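Kategorie: Politik & Gesellschaft > Wahlen und Wahlrecht
Thema: Bürgermeisterwahl in Nukerstead auf Herbst verschoben, darf der Rat das?

wahlhelfer_wider_willen
Moin zusammen. Der Rat von Nukerstead hat beschlossen, die Bürgermeisterwahl vom Juli in den Herbst zu schieben. Offizieller Grund: Die Wählerverzeichnisse seien »nicht abschließend geprüft«. Es geht um 193 Einträge, bei denen die Adresse nicht stimmt oder doppelt ist. Bei einem Ort, in dem jeder weiß, wer wo wohnt und mit wem, finde ich das sportlich.
Kennt sich jemand mit der Gemeindeordnung aus? Reicht so etwas für eine Verschiebung?

paragraf_reiter
Kommt drauf an. Verschieben geht nach den meisten Ordnungen, wenn die ordnungsgemäße Durchführung nicht gesichert ist. Ob 193 unklare Einträge dafür reichen, entscheidet im Zweifel die Aufsicht und nicht der Rat, der zufällig selbst noch ein paar Monate länger mit dem alten Bürgermeister weiterarbeiten darf.
Wichtiger wäre: Gibt es einen schriftlichen Beschluss mit Begründung oder nur die Mitteilung am Rathaus?

wahlhelfer_wider_willen
Mitteilung am Rathaus. Hängt im Schaukasten neben dem Aushang vom Kegelverein, der ist besser formatiert.

Mirkstead_Nord
Wir hatten das in Mirkstead vor der letzten Wahl auch, allerdings ohne Verschiebung. Da hat man die fraglichen Leute angeschrieben, Frist 17 Tage, wer sich nicht gemeldet hat, musste am Wahltag eben den Ausweis vorlegen. Lief ohne Drama. Zwei Einsprüche, beide abgewiesen, einer davon handschriftlich und in Versform.

graue_eminenz
Ich halte mal dagegen, weil sich hier alle so einig sind. Eine Wahl mit fehlerhaftem Verzeichnis ist anfechtbar. Wenn der Abstand am Ende kleiner ist als die Zahl der strittigen Stimmen, wählt ihr im Winter noch mal und zahlt doppelt. Bei 900 Wahlberechtigten sind 193 Fälle kein Tippfehler mehr. Lieber drei Monate später und sauber.

paragraf_reiter
@graue_eminenz Grundsätzlich richtig. Nur ist das Verzeichnis seit Monaten fällig gewesen. Wer die Hausaufgaben nicht macht und dann wegen fehlender Hausaufgaben Aufschub bekommt, hat ein Geschäftsmodell.

graue_eminenz
Oder zu wenig Personal. Im Rathaus sitzen für Meldewesen und Wahlen genau 2 Leute, eine davon halbtags. Da muss man nicht gleich einen Staatsstreich vermuten.

dampfnudel77
Mal eine Meinung von jemandem, der am Wahlsonntag traditionell nur fürs leibliche Wohl zuständig ist: Mir hat keiner gesagt, dass verschoben wird. Ich habe für den Juli schon für das ganze Wahllokal geplant. Hefeteig kann man einmal gehen lassen, aber nicht bis Oktober. 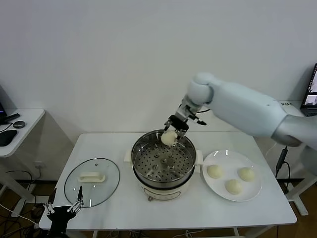
Dampfbrötchen am Topf. Der Wahlvorstand muss sich gedulden.

wahlhelfer_wider_willen
Die Verpflegung ist der einzige Grund, warum ich mich wieder gemeldet habe. Von der Aufwandsentschädigung bekommt man in Nukerstead gerade mal einen Parkplatz, und den auch nur halb.

karppinen_fan
Was mir in der Debatte fehlt, ist die Software. Das Verzeichnis läuft doch über Karppinen, oder? Wir haben das Programm bei uns im Amt auch. Wenn man beim Jahresabgleich den Haken für Zweitwohnsitze nicht rausnimmt, stehen hinterher alle Wochenendhäusler doppelt drin. Ein Nachmittag Arbeit, dann sind die meisten wieder weg.

paragraf_reiter
Das würde ich gern glauben, dein Nutzername macht es mir nur schwer.

karppinen_fan
Der Name ist ironisch gemeint. Wer das Programm kennt, merkt das.

Mirkstead_Nord
Kann ich bestätigen. Also das mit der Ironie. Wir haben es auch – inzwischen druckt es sogar Umlaute.

graue_eminenz
Ein Nachmittag Arbeit, wenn man weiß, wonach man sucht. Und danach muss das Verzeichnis trotzdem noch ausliegen, damit die Bürger Einspruch einlegen können. Die Auslegungsfrist bekommt ihr vor dem Juli nicht mehr unter. Ich bleibe dabei: Verschieben ist ärgerlich, aber vertretbar. Die Begründung gehört allerdings ordentlich veröffentlicht, da bin ich bei euch.

zaungast
Der Postico hat heute einen Artikel dazu. Überschrift: »Rathaus sieht Wahl nicht in Gefahr«. Im dritten Absatz steht dann, dass sie verschoben ist. Beim Lesen bitte durchhalten.

paragraf_reiter
Immerhin steht da auch, dass die Aufsicht »informiert« wurde. Informiert heißt nicht zugestimmt. Ich würde dort schriftlich nachfragen, formlos, kostet nichts. Und beim Rat die Niederschrift der Sitzung verlangen, der öffentliche Teil muss einsehbar sein.

wahlhelfer_wider_willen
Habe beides gemacht. Bei der Aufsicht kam eine automatische Antwort, bei der Gemeinde die Auskunft, die Niederschrift sei noch nicht genehmigt. Genehmigt wird sie in der nächsten Sitzung. Die nächste Sitzung ist nach dem ursprünglichen Wahltermin.

zaungast
Das ist fast schon wieder elegant.

graue_eminenz
Gut, das ist ungeschickt. Den Entwurf könnten sie trotzdem zeigen, frag ausdrücklich danach. Bei uns ging das.

wahlhelfer_wider_willen
Mache ich Montag, wenn die Halbtagskraft da ist. Die andere verweist einen nur an die Halbtagskraft.

dampfnudel77
Sagt mir dann bitte auch gleich den neuen Termin. Ich muss wissen, wie viel Mehl ich bestelle, und bei einer Stichwahl das Ganze noch mal.

Kontakt | Forenregeln | Datenschutz | Nach oben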